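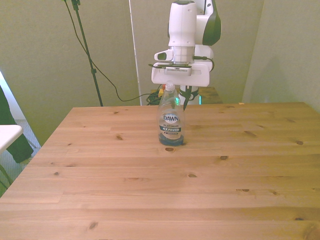 Getting the last of the washing-up liquid out of the bottle

There is more left in a nearly finished bottle than most people think. It clings to the sides, sits in the bottom corners and won't come out however hard you squeeze. I used to bin mine at that stage. Now I get several more bowls of washing-up out of each one.

Stand it on its head

Close the cap firmly and turn the bottle upside down in a mug or a tall jar. Leave it overnight. Thick liquid is slow in a cold kitchen, so don't give up after ten minutes. In the morning, hold it over the bowl, open the cap and squeeze once.

If the bottle won't balance, wedge it in the corner of the cutlery drainer. A cap that doesn't shut properly will leave a puddle, so check it first.

Add a little water

When standing it up the other way no longer helps, pour in 60 ml of warm water. Put the cap back, tip the bottle slowly end over end and let the froth settle. Shaking only fills it with bubbles. Use the thinned liquid within a few days – it doesn't keep as well once water has gone in.
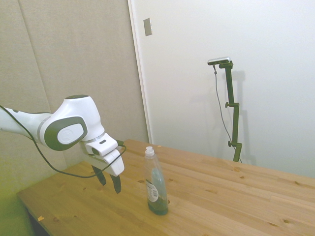
Can I top up an old bottle from a different brand?

It's best to finish one before starting the other. Two liquids can turn stringy or cloudy when mixed, and you lose the instructions that belong to the new one. If you do refill, use the same product and rinse the bottle out first.

Looking after the cap

Flip caps clog when soap dries in the hole. Soak the cap in hot water for a quarter of an hour, then clear the hole with a cocktail stick. Wipe under the lid as well, where the crust builds up. A clean cap gives a thin line of liquid and you use less of it.

Soap on a wooden table

We keep ours by the sink, but bottles do get put down on the pine table. A drip left on bare or oiled wood can leave a dull ring.

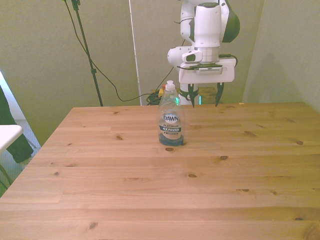
Wipe it up with a damp cloth, go over the same patch with clean water, and dry it along the grain. Do the knots too, as soap can sit in any small cracks there. If a ring has already formed, let the wood dry fully before you try anything else. A light rub with fine sandpaper and a dab of the oil you normally use will usually hide it. On varnished tables, leave the sandpaper alone and use a soft cloth.

Rinse the empty bottle until the water runs clear before it goes in the recycling.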